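자유게시판 > 사무실/작업실
제목: 상판 두 장 이어붙인 책상, 이음새 그냥 두고 쓰시나요
작성자: 밤샘제본 | 2022년 11월 10일 | 조회 1312

여덟 달째 고민만 하다가 글 올립니다. 작업실에 큰 책상이 필요한데 통판은 엘리베이터에 안 들어갑니다. 계단으로 올리자니 기사님이 5층이라는 말에 전화를 끊으셨고요. 그래서 두 장짜리 상판을 이어서 쓰는 쪽으로 기울었는데, 저는 하루 종일 종이를 재고 자르는 사람이라 이음새가 신경 쓰입니다. 칼질은 매트 위에서 한다 쳐도 큰 전지를 펼치면 결국 줄 위를 지나가거든요.

후보는 Brorkari 베이지랑 Nurna 화이트입니다. 베이지는 때가 덜 타 보인다는데, 때가 덜 보이는 거랑 덜 타는 거는 다른 문제 아닌가 싶고.

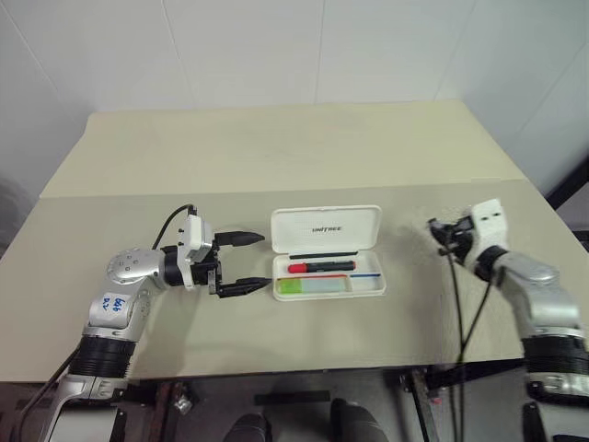
베이지 상판, 가로 이음새 있음. 뒤쪽이 살짝 밝아 보임.

이 정도 줄이면 다들 참고 쓰시는지, 아니면 저만 예민한 건지 궁금합니다.

댓글 7

풀칠장인
참고 씁니다. 처음 일주일은 줄만 보이고 그다음부터는 카드값만 보여요.

Wojciech Tomaszewski
저는 반대입니다. 줄이 얇은 게 문제가 아니고 단차가 문제예요. 손톱으로 긁어서 걸리면 반품하세요. 저는 안 했다가 연필로 선 그을 때마다 같은 자리에서 삐끗합니다. 3년째요.

밤샘제본 (글쓴이)
손톱 테스트 메모했습니다. 그런데 3년이면 그냥 정드신 거 아닌가요.

Wojciech Tomaszewski
정 안 들었습니다.

커피는책상밑에
앞뒤 색이 다른 건 저도 겪었는데 Femero 쪽에 문의했더니 "자연스러운 편차"라고 하더군요. 8월에 산 서랍장은 세 칸이 다 자연스럽게 다릅니다. 조명 방향 때문일 수도 있으니 돌려놓고 한번 보세요.

Ryszard Jabłońska
다들 이음새에 너무 엄격하시네요. 밑에 보강대만 제대로 대면 처짐은 안 생깁니다. 단차도 수평발 조절하면 대부분 잡혀요. 저는 보강대 값으로 약 2559엔 썼습니다(직구). 통판이 휘면 그건 답도 없어요.

Wojciech Tomaszewski
수평발로 잡히는 건 바닥이 평평할 때 얘기고요. 구축 상가 바닥에서 구슬 굴려보셨는지. 제 건 알아서 화장실까지 갑니다.

(댓글이 추가되었습니다)

밤샘제본 (글쓴이)
방금 굴려봤는데 저희는 현관으로 갑니다. 일단 보강대 주문했고, 상판은 Szczepańska 매장 가서 직접 긁어보고 정하겠습니다. 직원분이 뭐 하시냐고 물으면 이 글 보여드릴게요.

풀칠장인
가시는 김에 화이트도 긁어봐 주세요. 저 다음 달에 하나 더 삽니다.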